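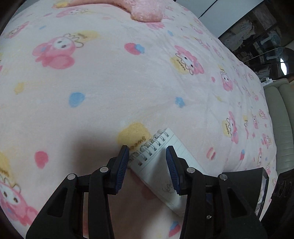
Award Shows Should Bring Back the Whole Song

May 2019

The Sisa Music Awards ran for 3 hours this year, and I watched all of it. In that time I heard two songs from beginning to end. Everything else was a medley, a tribute with four singers sharing a verse, or a performance that faded into a commercial while the band was still playing.

I think this is a mistake, and I think it's the main reason people my age have stopped watching. The usual explanation is that viewers want things fast. They have phones, they get bored, and a song that runs past two minutes will lose them. I don't believe it. The same viewers will sit through a ten-minute speech block if somebody they like might win. They will watch a full concert online on a small screen with bad sound.

Look at what happened with Thygesen. She had the best album of last year in my opinion, and she was booked for the middle of the broadcast. She got the first verse and chorus of one single, then a costume change, then the last chorus of a different single. The second song makes no sense without its opening. It starts very quietly, with her voice and a piano, and the loud part only works after you have waited for it. On the show it was simply loud. A friend who had never heard her before asked me what the fuss was, and I had no good answer.

Compare that with Kustireck, a band I don't even like much. They played one song, all of it, standing still under plain white light. The drummer missed his entrance after the bridge and came in late, and the singer laughed and kept going. It was the only performance anyone at my job talked about the next morning.

I grew up in Jorkitbridge, where the big event every November was the songwriters' night at the old movie theater. The place had 709 seats and it usually filled up. The rules were simple. Each act played one song, nothing was shortened, and the prizes were read out at the end in a few minutes. Some of the songs were dull. You sat through them and clapped. When a good one came along you knew it, and you knew it all the way to the last note, so you had an opinion about who should win.

I'm aware that a theater in a small town is not live television. A network has ads to sell and a lot of record labels to keep happy. Ketill Kjærgaard, who directed the Sisa show for several years before moving on to stage work, said in a radio interview last winter that he used to get requests from 2,000 people about who should be on and for how long. He said cutting songs was the easiest way to say yes to everybody. I believe him, and I think he described the problem very well. A show that says yes to everybody ends up with a lot of pieces.

There is plenty of time to be found. The hosts did four comedy bits this year, and the third one – the one with the fake backstage phone call – went on longer than any song. There was a video package about the history of the trophy. The nominees for best video were introduced by two presenters who then introduced two more presenters. Take out half of that and you could fit in several full performances without adding a minute.

I would also book fewer acts. Eight would be enough. Some famous people would be left out and their fans would complain online for a few days, as they already do every year about who didn't win.

The awards themselves are fine, by the way. I agreed with most of the winners, and I was glad to see best new artist go to someone who plays her own bass. She thanked her mother and her high school band teacher. Then the music started up to get her off the stage, and it was a piece of her own song, the same fifteen seconds they had used to bring her on.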